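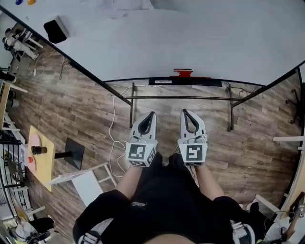 mossgate: I'd leave the table white and put the money into a better cover. A dark top hides dirt for a week and then you're eating glue dust.

Print this thread | E-mail this thread

Big white table, what do you cover it with?
Posted by halfpint_annex, 17th November

We have one large white table that everything happens on. Smooth top, thin black rim, wood floor under it. It gets used for sorting, for wrapping, for whatever kits the kids are in the middle of, and for dinner when there are more than six of us. I've been throwing a thin see-through sheet over it for the messy jobs and it ends up in a heap at the far end with things sitting next to it. Smoothing it back out takes longer than the job.

What I want to know is whether to get a proper fitted cover, get a new top in a dark color, or give up and just wipe the thing down. The new top was quoted at 900 by Allgate, delivery not included. The Gelau cover in the nearest size is 200. I would like to decide before December because that's when the wrapping starts.

(Moved here from General by a moderator, so mossgate's answer to my first post is sitting on top of this one.)

--

tinlid44:
Wipe it down. A smooth white top is the easiest surface in the house to clean. Damp cloth, dry cloth, finished. I have never understood covers on a table that doesn't need protecting.

--

mossgate:
It does need protecting if people cut on it. halfpint, do you cut on it?

--

halfpint_annex:
Yes, paper and tape mostly. There are a few fine scratches already. You only see them in the evening with the lamp on.

--

rowanbarge:
Then get a cutting mat and keep it in a drawer near the table. Thin loose sheets are no good under a blade, they travel with it. I used them for years because they came free with furniture deliveries. They crease once and the crease is there for good, and anything small you set on top rolls into it.

If you want a sheet for paint, tape the corners to the underside. Not to the top or the edge. Tape residue on a black edge picks up lint and looks gray by spring.

--

ovenmitt_b:
I'll disagree with tinlid44. White shows marker. We had a purple streak on ours for two years and I tried everything in the cupboard on it. The streak is now under a placemat.

--

tinlid44:
What did you try?

--

ovenmitt_b:
Dish soap, baking soda paste, the Plorurura spray in the small bottle, rubbing alcohol. The alcohol took out most of it. The baking soda left a dull patch you can find with your hand, so I wouldn't do that again.

--

tinlid44:
Alcohol first next time. Baking soda is an abrasive. I'd stick with wiping.

--

quarterround:
I have the Gelau cover, had it since last winter. Points for and against, in no order.

It fits well on the long sides and badly at the corners. It's heavy enough to stay put. It has to be rolled, and the roll needs somewhere to live. Ours stands behind the door and falls over when the door is opened fast. Crumbs get underneath at the short end. It smelled for the first couple of weeks.

I'd buy it again at half the price. At 200 I'm less sure.

--

mossgate:
The corners are fine if you warm it up before you fit it. Lay it out in a sunny room in the morning and put it on in the afternoon.

--

quarterround:
I did that. Still bad at the corners.

--

lowshelf:
Coming at this from the other end. The cover isn't what slows you down, it's that things stay on the table between jobs. If the far end is where the stuff goes, then the far end is storage and you only have part of a table.

We went through the same and put a low cart next to ours, an Avotiņš one with two shelves, 23 inches wide. Whatever is on the table at bedtime goes on the cart. Next day you take off what you need. Some of it stays on the cart for a month and then we know to get rid of it.

--

halfpint_annex:
I like the cart. There's room on the window side. Does it roll OK on boards? Ours have gaps.

--

lowshelf:
It catches a little. I lift the front. If your gaps are wide, change the casters for bigger ones.

--

rowanbarge:
A cart is one more thing to pile up. I had one and it turned into a second table with wheels. I took the top shelf off in the end and now it holds the vacuum.

--

lowshelf:
Depends on the household.

--

ovenmitt_b:
Please don't spend 900 on a new top for a table that's fine. Whichever of the others you choose.

--

halfpint_annex:
No, that one's out. I think it will be a cutting mat, alcohol for the marker, and a cart if I find one secondhand. The sheet goes in the recycling bin if they take it. Quarterround, what size is the cover you have? My sister has the same table and asked.

--

quarterround:
The large. Tell her to measure over the rim and not inside it. I measured inside and had to exchange the first one.

--

mossgate:
That might be why your corners are bad.

--

quarterround:
The corners were bad on both.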